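Waiting on the truck

By Apolline Charpentier
19/09/2020

First thing you learn in Harkthorpe is how to knock on a tank. Knuckles, side of the fist, back of a spoon if it's steel. Start high and work down. Hollow, hollow, hollow, then a dull thud, and that's where your water is. Kids do it on the way in from the school bus without looking up. I did it at the house I was staying in before I'd put my bag down, because Jad Akl had told me to on the phone and he sounded like he meant it. The thud was at my shin.

There is no town water here. Never was. The pipe stops at the stock saleyards on the Condo side and the saleyards have it to themselves, something to do with an agreement from way back that everyone has an opinion about and I couldn't find written down anywhere. So 654 people live off their own roofs. When it rains they have water. When it doesn't they ring Jad.

He runs the truck. Blue cab, poly tank on the back, hose rolled up on a hook made out of an old plough tine. I rode with him for two days and he barely turned the radio off. Sheep prices, then country music, then sheep prices. He starts in the dark at the standpipe, fills, and goes wherever the list says. The list is a school exercise book on the dash. Names in biro, crossed out in texta when done. Some names are underlined and I asked what that meant and he said baby in the house.

A load is $531 delivered. Went up last December and there was a bit of a blue over it in the pub. Jad reckons he'd cut it if he could but the diesel's the diesel. The truck isn't his anyway, it belongs to Usico, a carting outfit with a shed in Condo and a phone that rings out. People pay him in cash a lot of the time, or half in cash and half in eggs, and how he squares the eggs with Usico I didn't ask.

What does a household do with a load? That depends on the household. I came from a flat in the city where the water bill arrives with the strata and I've never once read it. Here everybody knows. They can tell you what a shower costs in minutes and what the machine takes on short cycle and whether the dog's been at the dripping tap. They know it the way other people know their phone number. Ask about the garden and they laugh, or go a bit quiet.

Kitchens are where it shows, mostly. Bathrooms you can skip. You can go a day without a shower, two if you don't have to stand near anyone. But three times a day there's food and three times a day there's plates. Every kitchen I went into had its own rules and every one was sure the others were doing it wrong. Scrape, wipe, then wash. Glasses first. Never rinse under a running tap, that's a hanging offence. Wash once a day, at night, one sink. Wash straight away before it sets. One bloke swears by newspaper. Greasy pans get a handful of ash from the fire and a dry scrub and I'm told it works a treat, I've since tried it at home and made an awful mess.
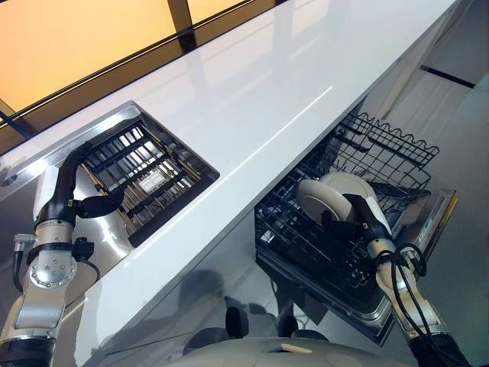 Orange light at the window, sink set into a white bench.

The grey water goes out the back in a bucket. Lemon tree first, if you've got one. There are a lot of lemon trees in Harkthorpe, all a bit soapy round the ankles and all going gangbusters. You can't give the fruit away. Box on every second gatepost, HELP YOURSELF, and they just sit there.

Tihomir Kadrić makes the tanks. Corrugated steel, rolled and riveted in a shed behind his house, the old way, and a plastic liner which is not the old way but he's made his peace with it. He learned off the man who had the shed before him. Most people buy poly now. Cheaper, turns up on a truck the same week, comes in a green that matches nothing in nature (his words). He still gets orders. Sheds, churches, people who've moved out from the coast and want the look.

He walked me round his own place and it took a good while. Tank off the house, tank off the shed, tank off the chook yard, a little one on a stand that holds 500 litres and does nothing but the kettle and the drinking glasses. That one's filled off the cleanest bit of roof, away from the chimney. First rain after a dry spell he's up the ladder in his pyjamas disconnecting the downpipe so the dust and bird muck runs off onto the ground. Counts to some number in his head and hooks it up again. You can get a gadget that does this for you. He sells the gadget. He doesn't own one.

"People want a big tank," he said. "What they want is a big roof. Tank's just a bucket."

I wrote that down and then heard three other people say it, so either it's his and they've pinched it or it's going round.

Rain, then. Everyone wanted to tell me about rain. The last proper fall was before my visit by a fair stretch, and they talked about it like you'd talk about a wedding. Where they were standing, what got wet. Someone's swag. A woman at the post office showed me a video on her phone, nothing but noise and grey and her own voice saying oh, oh, oh. She'd watched it a lot I think. The phone knew where it was.

Sombat Kamolrat has the cafe, which is also the takeaway, and on the weekend sort of the restaurant. Noodles, burgers, a very good fish cake with no fish for a very long way in any direction. Running a kitchen on tank water is a headache and then some. He's got the biggest tanks in the main street and he still gets Jad twice a month in a dry spell. He thought about paper plates. Tried them for a bit, the customers hated it, he hated it, the bins blew over and there were plates up the fence all the way to the silo. So back to china and a deep sink and a rule that whoever's on washes in batches. You don't do one plate. You wait till there's a stack.

He's cut the menu by what it dirties. The curry stays, one bowl. The big share platter's gone. He misses the platter. Bread comes up from the Softić bakery in Condo on the mail run, and if Jad's coming back that way empty-handed he'll bring it earlier, warm sometimes, on the passenger seat with the belt done up over the crate.

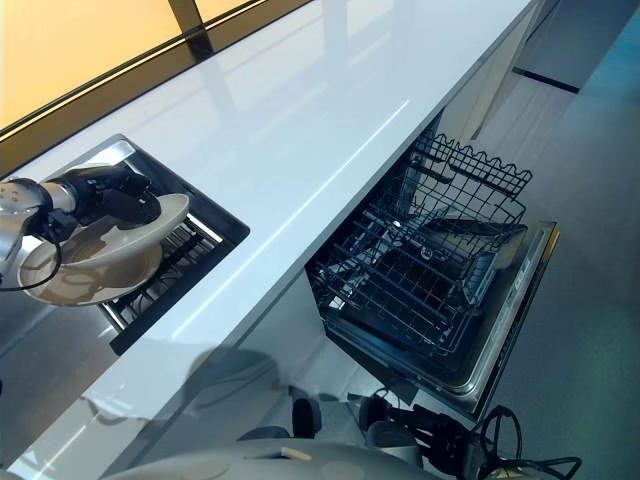
Odette Perrin thinks the whole thing's been made too romantic already and said I should put that in. She's had a tank all her life and she's sick of being told it's character building. Her view is that people an hour up the road turn a tap and don't think, and she'd like very much to not think. She'd like a bath. She has a bath, it's got the spare linen in it. When the shire sent someone out to talk about extending the pipe past the saleyards she took a chair from home because she knew there wouldn't be enough, and there weren't, and that was the last anyone heard of the pipe.

So I'm putting it in. She's right, too. It's easy to come out for a few days with a notebook and get misty over a lemon tree.

The shire's line, when I rang, was that it's under review. It has been under review for over two years. Cost per connection is the sticking point, and the rock. There's a shelf of it between the saleyards and the first houses and apparently you'd be blasting. A second person at the shire, who rang me back off her own bat, said there was a cheaper idea, a shared bore with a treatment shed, and that it had support and then the support moved to Queensland.

Meanwhile some people leave. Not a flood of them. A family here and there, usually when a baby comes or when somebody's hips go and they can't get up the ladder to clear the gutters. Gutters are a big deal. Leaves in the gutter is water on the ground. There's an informal sort of roster for doing the older people's and I never did work out who kept it, I'd just see ladders.

And others come. The house I stayed in had sold that winter to a couple from Wollongong who hadn't moved in yet. They'd ordered a spa. Jad told me this with both hands on the wheel and his eyes straight ahead, and didn't add anything.

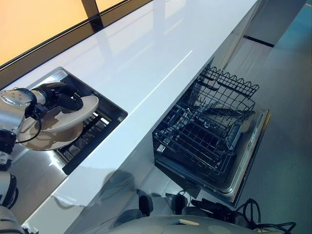
Steel sink with a slatted grate across the floor of it.

Second night I did my own washing up. Should of been simple. One plate, one fork, a saucepan with rice stuck to it. I ran the tap to get it hot like I do at home and stood there looking out at the yard, thinking about something else, and then heard the pump kick in under the house and just about fell over getting to it. Turned it off. Stood there. Went out with the torch and knocked on the tank, as if that would help.

Put the rice pan out for the magpies. They did a pretty good job.

Jad's last run that week was out past the cemetary, long gravel road, one of the underlined names. The hose goes in the top and there's this roar, and the pitch climbs as the tank fills, you can hear where it's up to without knocking. The mother came out with the baby on her hip and they both just watched it. He doesn't stop till it's at the brim. Strictly speaking there's a meter on the truck. He had his back to it, he was telling me about his sister's place in Dubbo.

It rained nine days after I got home. I know because I got a text with no words in it, just a video. Grey, and noise.

MORE FROM THIS SECTION
The mail run, start to finish
Why your grandmother's pickles were better
Last drinks at the saleyards canteen
Letters: on gravel, and who should grade it
A short history of the chook yard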